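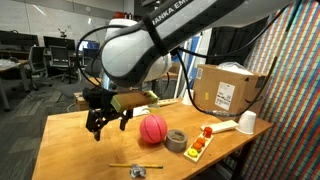
Cable slack and wrist faults on a tabletop Franka arm

Posted in: Arm Maintenance, Hunorstead Automation Help

Our workshop operates one Franka arm at a wooden table, where it picks up small objects and sets them down again. Since October the controller has stopped the arm with a wrist force warning, usually when the last joint turns past 138 degrees. Our cables run down the outside of the arm and are held by straps. Should the straps be moved before we request a service visit?

Umo Workshop Desk

Please check the cables first. With the arm stopped and the brakes on, release the strap nearest the wrist and guide the arm by hand through its full working range. Note any position in which a cable pulls tight. Each loop should have 25 mm of slack at that position – more than this and the loop may catch on items on the table. Refit the strap so that it holds the cable without pinching it.

After this, enter the gripper weight again in the controller settings. A wrong value produces the same warning. We recorded 638 grams for our own gripper with its fingers, but you should weigh yours.
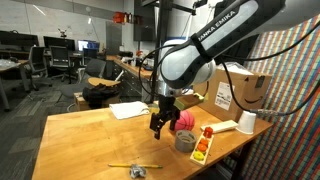 How often should the gripper fingers be checked for tightness?

The finger screws should be checked at the start of each working week and after any collision, with the gripper powered off.

Chege Technical Office

We had the same warning and replaced the cable. It went away for some 20 days and then returned. Zurkent support advised us to restart the controller, which did not help. We would also be interested in the outcome.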